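Ghosting on a small dry erase board, what takes it off?
Home Help > Cleaning > Stains and marks

Posted by mapleford_6
2022-07-18

I keep a small whiteboard for the grocery list and the kids' chores. It's a Stavley and I've had it since November. Last month's writing won't come off all the way. The marker rubs away but there is a gray shadow of every word. I've used a dry eraser, paper towels and plain water. The markers are Carix, the cheap set. Is the board finished, or is there something I can put on it that won't ruin the surface?

2 replies

tilebythelake
339 posts

Probably not finished. The shadow is old ink sitting in the surface, and it gets harder to move the longer you leave it. Try these in order and stop when one works.

Step 1. Lay the board down flat on a table. Liquid runs behind the trim if you clean it hanging up, and then the backing swells.

Step 2. Go over the whole thing with a clean dry eraser. If yours is gray with old ink, it is putting ink back on the board. The sponge kind is fine for this.

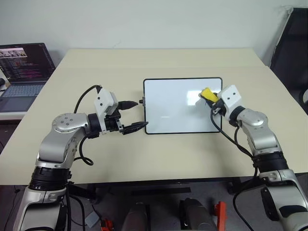
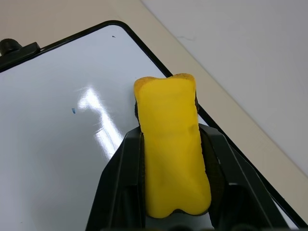

Step 3. Scribble over the worst words with a fresh dry erase marker and wipe right away. The solvent in the new ink loosens the old ink.

Step 4. If there is still a shadow, put rubbing alcohol on a soft cloth and wipe in straight lines. Open a window. Turn the cloth often.

Step 5. Wipe with a damp cloth, then dry it. Don't write on it until it's completely dry or the marker will skip.

Don't use scouring powder or a melamine pad. They take the shine off and after that everything you write will stain.

gus_in_the_garage
134 posts

I used Retex spray on mine and it worked OK. Smells strong. Alcohol is cheaper, so I'd do that first.

Also check the board itself. Tilt it under a lamp. If the shiny coat is dull or scratched in the spots that ghost, you can clean it all day and it'll come back the next time you write. I had a Kuroda that went that way and I ended up using the back of it for a drip tray. Wipe the list off every week and it won't build up so bad.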